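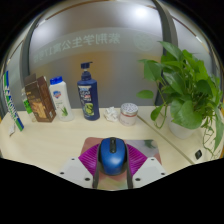

Consolacion Pascual demande si quelqu'un a touché à l'horodatage, parce que chez elle la souris est saisie avant que les doigts se ferment.

Accueil > Suivi > Nondo > Perception > Ticket 285
Novembre – ouvert par l'équipe Olness
Catégorie : Synchronisation et recalage

Non, personne n'a touché à l'horodatage. C'est bien le problème : il est faux depuis le début, et tout le monde s'y était habitué.

Symptôme : au rejeu dans Clokon, l'ouverture estimée de la pince arrive 119 ms après l'image. La politique apprend donc à fermer les doigts avec un temps de retard, ce qu'elle fait avec une application touchante.

Essai 1. Redémarrage du service. Aucun effet, mais il fallait que ce soit écrit quelque part.

Essai 2. Désactivation du filtre passe-bas sur l'ouverture. Le retard tombe à 90 ms. Le signal tremble comme un stagiaire en soutenance – filtre remis.

Essai 3. Lecture du code, en désespoir de cause. Le nœud Castillo date l'image à la sortie du redressement fisheye et l'ouverture à la réception. Deux horloges, deux philosophies.

14 h 20. Correctif : les deux flux sont datés à l'acquisition, puis l'ouverture est interpolée sur les instants image. Retard résiduel inférieur à une période. Consolacion confirme sur sa machine et retire le mot « hantée » du titre du ticket.

Reste à voir : le suivi de pose. Le plateau du bureau est presque uni, et les points d'intérêt vont se percher sur les flacons et dans les feuilles de la plante. Les inscriptions du vitrage en fournissent aussi, à l'envers, ce dont l'algorithme se moque éperdument. J'ai limité à 20 points par cellule de la grille, à valider sur les autres séquences.

Ne pas fermer avant la relance de l'entraînement. Les anciens jeux sont à reconvertir avec l'option --recaler, absente de la doc – ticket séparé, que je m'attribue faute de concurrence.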